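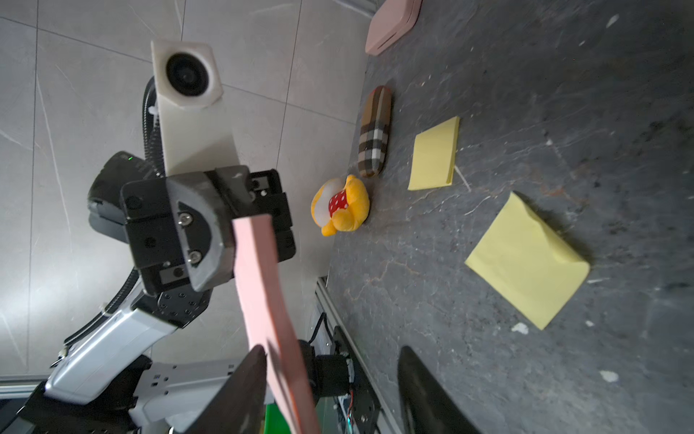
SPEAKER NOTES - COMMUNITY ARCHIVES TRACK

Cataloging a parish letter collection with very little money
Plarnbridge, 17 February 2025

Opening

Thank the hosts. Mention that the handout has the full field list, so people can stop copying it down.

The Tarnura letters came to us in 55 boxes. Most are family letters sent between Tarnura and Kereama, with some farm receipts and school reports mixed in. The oldest dated item is from 1,873 - no, read it as the year, eighteen seventy-three. The comma is a typo on slide 2 and I haven't fixed it.

We had one paid day a week and a room with two desks.

What we did first

We did not start by reading. Reading is slow and you get pulled into the stories. We went box by box and wrote down four things: box number, rough date, sender if signed, and condition. A box took a morning.

Pause here and ask who has started by reading. Expect most hands.

Folded items got their own line on the sheet. We wrote down whether the layers matched up or not, as a letter folded unevenly has often been opened and put back by someone later.

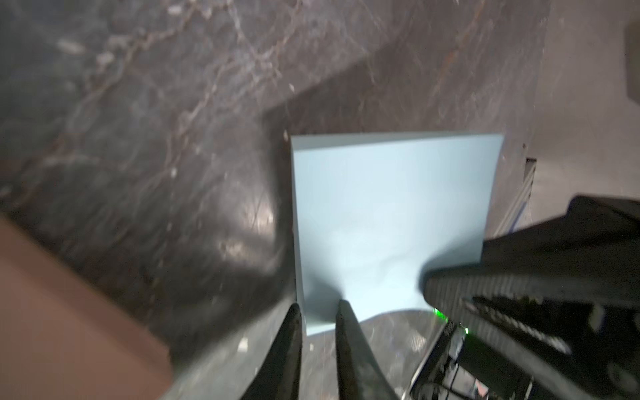 Light blue paper, folded over, with the layers slightly out of line.

Numbering

Keep it boring. Box, folder, item. We tried putting the family name in the number and gave it up after the second box, when a cousin turned up with a different spelling. Every label had to be redone.

Pencil only on the originals. Anything sticky stays on the desk or on the outside of a folder and never touches a letter. We used color for status during sorting: one color for "date unclear," another for "needs a second look."

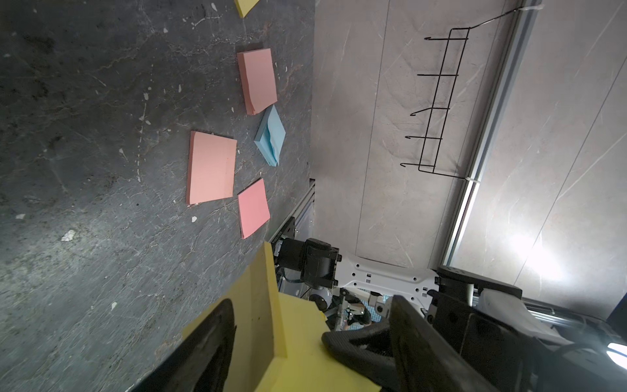
Write the key on the wall. We kept ours in a notebook and the notebook went home with somebody for a week in September.

Software

We used Delus for the database. It was fine. Importing from a spreadsheet worked once we cut the file into batches of 100 rows. Search on partial names is weak, so add a field for other spellings.

If asked about cost - say to contact them directly, prices have changed since we signed up.

Where we are now

The first 1,000 items are listed and can be searched in the reading room. Scanning has not started. The next job is the receipts, which are brittle and mostly undated.

Questions

Leave the last slide up during questions.

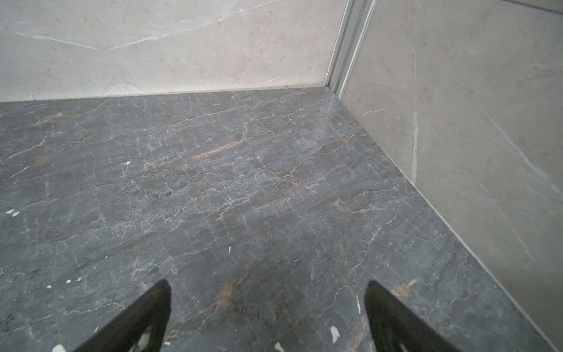
Dark gray marble with white and rust-colored veins.

Likely ones: copyright on unsigned letters, what to do about mold, whether to keep the envelopes. Keep the envelopes.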